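3 min read

Oiling a glued-up maple board -- is the expensive stuff worth it?

putley_pete
Bought a big board from Totarholm for £345. The leaflet says to use only their own Zoëga finishing oil, 5 coats, or the seams will open up. Sounds like a sales pitch to me. Has anyone seen a seam go for want of the right oil?

sigrun_b
No, and I've had mine for years. Seams open because the timber moves, or the glue was poor to start with. Oil slows the damp getting in and out, nothing more. I use plain mineral oil from the chemist.

Dadosico
Disagree with sigrun. Mineral oil never sets. You wipe it on, it looks lovely until Tuesday, then it's dull again. The Zoëga one does cure.

sigrun_b
Cures according to whom? The tin? I've asked the shop twice what's in it and got "natural oils" both times.

Dadosico
According to my kitchen worktop, which I did with it.

eyvindur_h
One worktop isn't much of a test. Did you leave a patch bare to compare it with? I didn't think so. Five coats of anything will look good for a while. I'd want to see it after a winter with the heating on.

putley_pete
Mine won't go near food, if that matters. It's for the kids to play on.

sigrun_b
Then I'd question whether it needs oil at all. Ours has had 2 thin coats in its life. Picture attached, judge the seams for yourselves. 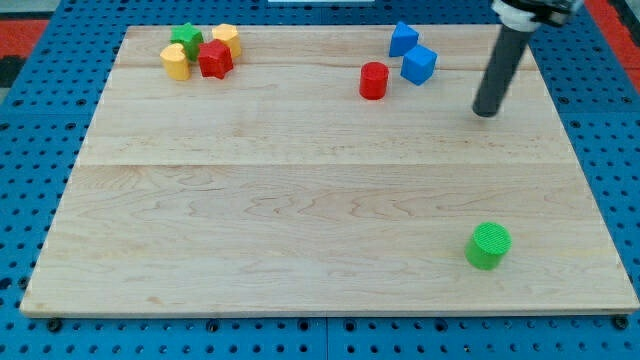
Maple board with the shape blocks out, stars and all.

Dadosico
Looks a bit pale to me. A proper oil would bring the grain up.

sigrun_b
It's maple, it's meant to be pale. I can see the grain fine.

eyvindur_h
Pete, try the cheap stuff on the underside first -- both faces need doing anyway, or you risk it cupping. Leave the £19 tin in the shop for now.

putley_pete
Underside it is. Still cross about that leaflet.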